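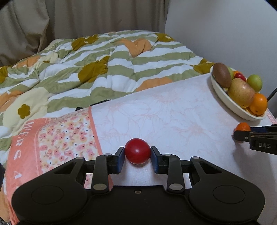
Section 4: The daybed cloth and the fruit bowl

Updated Dec 19, 2023

Right, on to my favourite bit of the changeover. If you've come straight from Section 3 the beds are made, the towels are folded and you've probably earned a cuppa. Have it now, because once the white cloth is out of the cupboard I don't want tea anywhere near it!

This section covers the daybed at Cedari and the welcome fruit that goes on top of it. The other cottage, Mokirar, has a proper dining table, so skip to Section 5 if that's where you are today. I'm writing this the way I do it myself. You may well find a quicker order, and that's fine by me as long as the end result looks the same to the guests.

What you'll need

The large floral cloth (linen cupboard, second shelf, in the cotton bag)
An oval bowl
Mandarins, plus whatever else is good at the shop
A clean tea towel
The little 500 mL spray bottle, filled with plain water
The lint roller
A cardboard box for fruit that doesn't make the cut

Laying the cloth

1. Strip the daybed right back to the mattress. Pull off the throw and the two square cushions and put them on the armchair. Not on the floor please, the floorboards collect dog hair no matter what I do.

2. Push the mattress hard up against the back rail. It creeps forward when people sit on it and you'll be fighting a gap all morning if you leave it.

3. Go over the mattress with the lint roller, both sides of the seam.

4. Shake the cloth out on the verandah and check both faces in daylight. The pattern is pale enough that you can miss a mark indoors, so have a proper look (I've put out a cloth with a berry stain smack in the middle of a flower, and didn't see it until I was back for the next changeover).

5. Carry it in folded and open it from the back of the daybed towards you. Printed side up. If you're not sure which side is printed, and some days I'm not, feel for the hem: the folded-over edge goes underneath.

6. Let the far edge drop over the back. Don't tuck it. The front gets tucked under by a hand's width, and the two ends hang.

7. Smooth from the middle outwards with your flat hand. For stubborn creases, mist lightly with the spray bottle, pull the cloth taut and leave it alone for ten minutes. A few soft wrinkles are lovely. I'm not after a hotel look.

Note: If the cloth is at the wash, use the plain cream one from the same shelf. It's a bit shorter, so you won't get the tuck at the front. Centre it and let it be.

Caution: No iron on the daybed, ever, not even with a towel underneath. The mattress has a foam core and I've already replaced it once.

Sorting the fruit

I buy from the Ralell stall on the way up if it's open, otherwise from the supermarket in town. Mandarins are the standard because people can peel one the minute they walk in. In January I go heavier on plums and nectarines, which look gorgeous but need a closer eye.

8. Tip everything out onto the kitchen bench and pick through it piece by piece. Turn each one over. The soft spot is always on the side you didn't look at.

9. Press gently near the stem end with your thumb. Anything that gives goes in the cardboard box, and you're welcome to take that home for jam or the chooks.

10. Peel off the stickers. All of them! If one leaves gum behind, rub it with a drop of cooking oil, then rinse and dry.

11. Rinse the lot in cold water and dry it really well with the tea towel. Don't rush the drying. Damp fruit against a white cloth will leave a mark, and mandarin skins are especially good at it.

12. Weigh out around 300 grams of the small stuff for a couple, and double it for a family booking. The kitchen scales live in the drawer under the kettle. They switch themselves off if you dawdle.

Filling the bowl

13. Wash and dry the bowl, including the foot. I once skipped the foot and left a neat grey oval on a freshly laundered cloth, so learn from me.

14. Start with the biggest, firmest fruit at the bottom and fill the long ends before the middle. An oval bowl looks skimpy if you only pile up the centre.

15. Add the mandarins next, mixing up which way they face. Leave any leaves on if they're green and fresh. Pull them off if they've gone crisp.

16. Finish with anything delicate on top, and stop when the fruit is a little above the rim. If you give the bowl a gentle nudge and something rolls off, you've gone one too far.

Caution: Grapes and berries do not go in this bowl. They go in the fridge, in the glass dish with the lid.

Placing it on the daybed

17. Carry the bowl with both hands and lower it onto the cloth towards the back corner, well in from the slope. The mattress dips a bit at the edges and a full bowl will slowly lean.

18. Let go and watch it for a few seconds. If it tilts, move it towards the middle. If it still tilts, slide the thin cork board under the cloth and try again (the board is behind the linen cupboard door). You shouldn't be able to see the board once the cloth is smoothed back over it.

19. Set one mandarin loose on the cloth beside the bowl. It's only for looks and I'm very fond of it. Guests seem to eat that one first, too.

20. Straighten the cloth where you've leaned on it, then step back to the doorway and look at it from there, as that's the view people get when they come in with their bags.

Note: Cushions go back on last, both at the opposite end from the bowl. The throw stays on the armchair in summer.

If something goes wrong

The cloth keeps sliding. Usually the mattress has crept forward again. Go back to step 2. If that doesn't do it, there's a strip of non-slip matting in the blue tub that can go between the mattress and the cloth.

Juice on the cloth. Blot with a dry towel, then dab with cold water from the spray bottle. Don't rub and don't use hot water. If it won't lift, swap to the cream cloth and leave the stained one soaking in the laundry tub with a note on it for me.

Little flies around the fruit. Something in the bowl has split. Empty it completely, find the culprit, wash the bowl and start again from step 14. Put the peelings bin outside while you're at it.

Not enough fruit for the oval bowl. Use the small round one from the dresser. A half-empty big bowl looks sad and I'd sooner have a full little one.

Packing away between bookings

21. Take the bowl to the kitchen before you touch the cloth.

22. Check underneath the cushions and down the back rail for strays. A forgotten mandarin back there in warm weather is not something you want to meet.

23. Fold the cloth in half lengthways, then in half again, and roll it loosely if it's going back in the bag clean. If it's off to the wash, just drop it in the Oyelaran laundry sack with the pillowcases and tick "table linen" on the tag. They don't have a box for daybed cloths.

24. Put the bowl on the top shelf of the dresser, upside down on a folded tea towel, and hang the cork board back on its hook if you used it.

Section 5 has the Mokirar table, and the candle holders that go with it.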